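Veronica Husar
2022-01-05
新年の目標を書きます。今年も日本語で手紙を書くことを続けます。メールではなくて、紙の手紙です。去年の七月に始めて、きのう22通目を出しました。長くなりますので、いくつかに分けて投稿いたします。

2/
きっかけは、前に住んでいた町コスヴィルの大家さんです。日本の方で、八十歳をこえていて、メールを使いません。引っ越しのあと、私はお礼を言いたいと思いました。でも、電話で敬語を話すことはとてもこわいです。手紙なら、辞書を引く時間があります。

3/
最初の一通に、四日かかりました。本文は短いのに、「拝啓」のあとの季節のあいさつが書けませんでした。本の例文は「盛夏の候」でしたが、私の部屋の外は大雨で、寒かったです。うそを書くような気持ちになって、「こちらは雨ばかりです」と書きました。 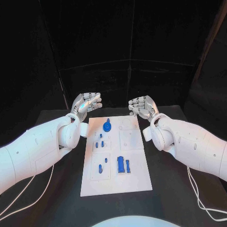
4/
大家さんのお返事には「雨のことを書いてくださって、うれしかった」とありました。その一行を何度も読みました。それからは、例文をそのまま写すことをやめました。窓の外を見て、一つだけ書きます。鳥とか、となりの家の洗濯物とか、パンのにおいとか。

5/
道具について質問をいただきましたので、お答えします。便せんは縦書きの、線があるものです。線がないと、私の字は左へ左へと歩いていきます。ペンは普通のボールペンです。万年筆も試しましたが、漢字の画が多いところが黒い丸になってしまいました。「鬱」は一生書かないつもりです。

6/
下書きはノートに書きます。ノートは60ページのもので、いま二冊目です。右のページに下書き、左のページに直した文を書きます。あとで読むと、同じまちがいがたくさん見つかります。私の場合は「は」と「が」、それから「いただく」と「くださる」です。

7/
「先生が教えていただきました」と書いて、友だちのエコウさんに笑われたことがあります。正しくは「先生に教えていただきました」か「先生が教えてくださいました」ですね。いまはノートの表紙の裏に、この二つの文を大きく書いてあります。

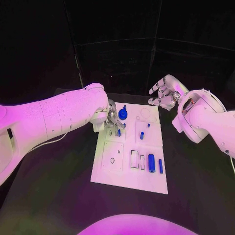
8/
封筒の書き方もむずかしいです。私の国では、名前が先で、住所があとです。日本の縦書きの封筒では、住所が右、名前がまんなか。「様」を小さく書いたら失礼かどうか、三十分も調べました。答えは見つからなかったので、名前と同じ大きさにしました。

9/
一度、返事が二か月来ませんでした。何か失礼なことを書いたかもしれないと心配して、下書きを全部読み直しました。やっと届いた封筒には、私の手紙への返事と、庭の柿の葉が一枚入っていました。「目の手術をしておりました」と書いてありました。まちがいさがしをしていた自分が、はずかしかったです。

10/
今年やりたいことです。字をもう少しそろえること。「です」で終わる文を続けないこと(この投稿を見ると、まだまだですね)。それから、シムコ先生にも一通書くこと。先生は私に最初のひらがなを教えてくださった方ですが、卒業してから一度も連絡していません。

11/
先生の住所は古い名簿で見つけました。フルトサイドの、駅の北のほうです。まだそこにお住まいかどうかは、わかりません。もどってきたら、また考えます。切手はもう貼りました。

12/
質問が一つあります。一月のいつまで「あけましておめでとうございます」と書いてもよろしいでしょうか。本には七日までとありますが、外国から出す手紙は着くのに時間がかかります。書く日で考えるのか、着く日で考えるのか、ご存じの方、教えてください。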